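カゴを放さなかった腕の話

最初に断っておくと、けが人は出ていません。壊れたのも安いプラスチックのカゴがひとつと、私のプライドが少々。それでも編集部に「書かせてほしい」と頼み込んだのは、あの午後のことを思い出すたびに、いまだに手のひらがじわっと汗ばむからです。

私が通っているのは、Woreckという小さなロボット開発会社の作業場です。最初は取材で一度お邪魔しただけだったのに、居心地がよくて(コーヒーもおいしい)、気がつけば見学者とも手伝いともつかない立場で出入りするようになっていました。ここでやっているのは、ごく普通のテーブルの上で、ごく普通の日用品をロボットの腕につかませる仕事です。コップ、布巾、ペン、カゴ。工場の溶接ロボットみたいな火花も轟音もなくて、はたから見ればかなり地味。でも、これが面白いんですよ!

面白いし、油断もします。

その日の課題は、持ち手のついたカゴでした。買い物のときに腕にかけるような、あの手のカゴです。持ち手を起こして、つかんで、持ち上げて、横に移して、下ろして、放す。人間なら話しながらでもできますが、ロボットにとってはなかなかの難物らしいのです。まず、持ち手が動く。根元に関節があるので、触った瞬間にくるっと逃げてしまう。しかもカゴ本体は格子だらけで、指が入りそうな隙間がそこらじゅうにあります。

朝のうちは順調でした。つかみそこねて持ち手がパタンと倒れるたびに、みんなで「あー」と声をそろえ、また立て直してもう一回。10回続けて成功したときは、ちょっとした拍手まで起きました。私も調子に乗って、成功のたびにノートに花丸をつけていたくらいです。

問題が起きたのは昼をだいぶ過ぎてからです。

腕はいつもどおり持ち手に近づいていきました。ところが少しだけ低かった。グリッパーの指が持ち手をくぐりぬけて、カゴの縁の格子に入りこんだんです。ソフトのほうは「つかんだ」と判断しました。つかんではいるんですよね、確かに。つかむ場所が違うだけで。カゴは片側だけ浮いて、斜めのまま横に運ばれて、着いた先で下ろされました。そして「放す」の番になって、指が開かなかった。

正確に言うと、開こうとはしていました。指は閉じるときも開くときも格子の桟に引っかかっていて、開くほどに桟を押し広げる形になっていたのです。モーターがウーンと低くうなり、カゴがみしみし鳴る。ここで止まってくれればよかったのに、プログラムは「放した」ことにして次の動作、つまり腕を元の位置に引き上げる動きに入ってしまいました。カゴごと、です。

そして、ここからが恥ずかしい話。

私、手を出したんです。

カゴがテーブルの端から引きずられていくのを見て、反射的に「落ちる!」と思って、両手で縁をつかみました。床に物が落ちそうになったら手が出る、あれです。台所で皿が滑ったときと同じ。相手が機械だということは、その瞬間、頭からきれいに抜けていました。

腕は当然、引っぱります。私も引っぱる。カゴをはさんで綱引きです。力そのものはたいしたことがなくて、あとで聞いたところでは、出力は上限の80パーセントに絞ってあったそうです。とはいえ、私の指は格子の中、すぐ横にはグリッパーの指もある。あれが桟から外れて跳ねていたら、と考えると今でもぞっとします。

「止めて!」と叫んだのは私ではなく、向こうの机で記録をつけていた人でした。非常停止のボタンが押されて、うなりが消えて、それからバキッ。桟が割れたのは止まった後です。私がまだ引っぱっていたからでした。腕の勝ちでも私の勝ちでもなく、カゴのひとり負け。

しばらく誰もしゃべりませんでした。それから私の手を順番にのぞきこんで、無事だとわかって、全員いっせいに息を吐いたのを覚えています。お茶をいれてもらったのですが、湯のみを持つ手が情けないほど震えていました。

さて、なぜ起きたのか。その晩から原因探しが始まって、私も(半分は罪ほろぼしのつもりで)つきあいました。

ひとつめは、高さのずれ。昼休みのあいだにテーブルを拭いて、少し動かしていたんです。位置は床の目印に合わせて戻したのに、脚の高さ調整のほうが回っていて、天板がほんの少し高さを変えていました。見た目ではわかりません。定規を当ててようやく「ああ……」となる程度。

ふたつめは、「放した」の判定。グリッパーに開けという命令を出して2秒たったら、開いたものとみなして次に進む作りになっていました。指が本当に開いたかどうかは見ていなかったわけです。書いた本人いわく、試験の初期に急いで入れた仮のもので、直すつもりだったのがそのまま残っていたとのこと。耳が痛い。私も原稿に「あとで確認」と書いたまま入稿しかけたことが何度もあります。

みっつめが、私です。動いている腕の届く範囲に立っていた。立っていい場所の決まりはあったし、初日に説明も受けていました。ただ、朝からあんまりうまくいっていたので、見やすいところ、見やすいところへと、じりじり近づいていたんですね。花丸なんかつけている場合じゃなかった。

技術の人たちは最初のふたつを熱心に議論していました。でも、私としては三つめがいちばん根が深い気がしています。テーブルは水平を測れば済むし、プログラムは書き直せる。慣れのほうは、測りようがないので。

取引先のGrellwoodという会社にも報告が行きました。倉庫向けの仕分け機を作っているところで、そちらの担当の方から返ってきたのが、うちでも似たことがあった、という長い長いメールです。向こうの場合は網袋だったそうで、指が網目にからんだまま隣の棚まで引きずっていったとか。格子と網はグリッパーの天敵らしい。メールの最後に「落ちるものは落とせ、と壁に貼ってあります」と書いてあって、これはそのままうちの、いえ、Woreckの壁にも貼られることになりました。私の字で。

変わったことはほかにもあります。「放す」の判定は、指の開き具合とモーターの電流の両方を見るようになりました。どちらかがおかしければ、その場で止まって動かない。おかげで以前よりしょっちゅう止まります。なんでもないところでも止まる。若い人たちはぶつぶつ言っていますが、私はあの停止音が好きになりました。

テーブルまわりも見直して、始める前に天板の高さを測るのが日課になりました。測る係は持ち回りで、私も数に入れてもらっています。ペンや小物も試験の前に片づけようという話になったんですけど、こちらはあまり守られていません。気がつくとマーカーが転がっている。私のだったりもします。
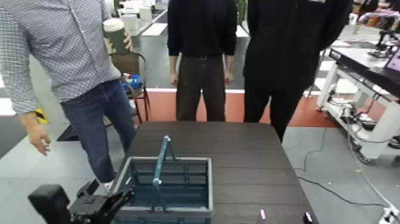
カゴ試験のテーブルまわり。青緑の持ち手を立てたカゴに、左手前から黒いグリッパーが向いている。

カゴそのものを替えようか、という案もありました。格子のない、つるんとした容器にすれば、引っかかる心配はぐっと減ります。実際、Sarmientoというカタログで見つけた桶はなかなか良さそうで、私は賛成に一票入れたのですが、あっさり却下。家にあるのは格子のカゴだから、と言われてしまうと返す言葉がありません。うちの洗面所にもあるし、車のトランクにもある。

代わりに試すことになったのが、指先の形です。先を丸く、少し太くして、格子の隙間に入りにくくする。Cirkenisという名前で呼ばれている試作の指先がそれで(なぜそんな名前なのかは何度聞いてもはぐらかされます)、3種類の太さを作って順に付け替えています。太くすれば格子には入らない。でも今度は持ち手をうまくはさめない。細くすれば持ち手は得意になるけれど、また縁に入りこむ。このへんのさじ加減を眺めているのが、目下いちばんの楽しみです。もちろん、今度は線の外から。

離れて見るようになって、気づいたこともあります。近くにいたころ、私は指先ばかり見ていました。つかむか、つかまないか、そこだけ。下がってみると腕全体の動きが目に入るし、肘のあたりが妙にためらうような動きをするのもわかる。記録係の人はずっとこの距離から見ていたわけで、だからあのとき真っ先に声が出たのかもしれません。目の前にいた私は、カゴしか見えていませんでした。

それで、家庭用のロボットが台所に来る日のことを考えるんです。洗濯物を運んでくれて、カゴを棚に戻してくれて、たぶん百回のうちほとんどはうまくやる。それで家の人はだんだん近づいていって、そばで味噌汁をよそったりしながら横目で見ている。そこへカゴが引っかかる。手、出ますよね。私は出ました。説明を受けて、決まりも知っていて、それでも出たんです。家に線を引いて暮らす人はいないでしょうし、子どもや猫に「範囲の外へ」と言っても聞いてくれません。

この話を作業場でしたら、じゃあ人が引っぱったら力を抜くようにしたらどうか、ということになりました。綱引きになりそうになったら、ロボットのほうが負ける。言うのは簡単ですが、重いものを持っているときに急に力を抜かれたらそれはそれで足の上に落ちるので、どこでどう負けるかを決めるのが大変なのだそうです。7月までに最初の試験をしたいと聞いています。引っぱる役に立候補したら、まず全員に笑われて、それから治具でやりますと真顔で断られました。

割れたカゴは捨てずにとってあります。折れた桟をテープで留めて、今はコーヒーの豆とフィルターの入れ物になっています。毎朝そこに手を入れるたび、少しだけ指がすくむのですが、豆を挽きはじめるころには忘れています。

（2020年2月13日）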